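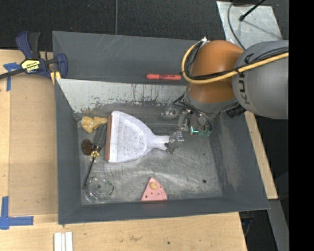 Bin Picking for Club Members: Getting Your First Good Grasp

Welcome to week three of the Rumuvia Robotics Club build notes! By now you've jogged the arm around, you've hit the stop button on purpose a few times, and you're itching to pick something up. This session is my favorite of the whole term, so let's get into it.

The goal is simple to say: choose one item in a cluttered bin, grab it, lift it, and set it down again without dragging half the bin along. Most teams get there in one evening. Some need two, and that's fine.

What you need

Your team laptop with the Grelance control script installed
The key for the arm cabinet (ask Mervyn Parsons)
A bin clamped to the table
A mix of items, some flat, some round, some awkward
Blue painter's tape
Your logbook

Step 1. Fix the bin

Clamp the bin before you do anything else. If it shifts even a little after you've taught your positions, every one of them is wrong and you'll spend an hour blaming the code (Brock and I did exactly this last February). Put tape on the table to mark the corners, so you can get it back to the same spot after cleanup.

Step 2. Fill it

Mix your shapes! A dustpan is a great starter because the handle gives the fingers something narrow to close on, while the scoop makes the whole thing lopsided. Add a screwdriver, a marker, a sanding pad, a clear lid. The lid is the mean one. Save it for last.

Leave some space between items for your first runs. You can push them together later when you're feeling brave.

Step 3. Teach the approach

Switch to manual mode and bring the gripper to a point straight above the part you want to grab. Save it as "above". Now come down slowly until the fingers are on either side of the handle, with a bit of clearance under the tips, and save that as "grasp". Keep one hand on the enable switch and keep your eyes on the fingers – your partner can read the screen for you.

Check the cables each time you rotate the wrist. They need slack in every position you save.

Step 4. Close and wait

In the script, set the pause after closing to 2000 milliseconds. It feels like forever. Hye-jin Lim tried shortening hers and the arm started lifting before the fingers had finished closing, so leave it alone until you have a run you trust.

Step 5. Lift

Go back up to "above" at low speed. Watch the heavy end. If the item tips, lower it, open the gripper, and move your grasp point a little closer to the middle. Changing the grasp point is nearly always a better fix than squeezing harder.

Step 6. Repeat and log it

Do 40 tries per team. Write down the item, where you grabbed it, and what happened, including the ugly ones. Seul-gi Shim adds a little sketch of each failed grasp and her notes are a joy to read – borrow them if you get stuck.

If things go wrong

Fingers touch the bin floor: raise "grasp" a little and save again.
Item spins as it lifts: you're too far from the balance point.
Script stops with error 2478: the gripper lost its connection. Stop the arm, call a mentor, and check the plug together.

Next session Hwa-young Jang brings the depth camera and we'll let the software choose the grasp point. Bring your logbook, you'll want those numbers to compare against!

Last updated 25 March 2018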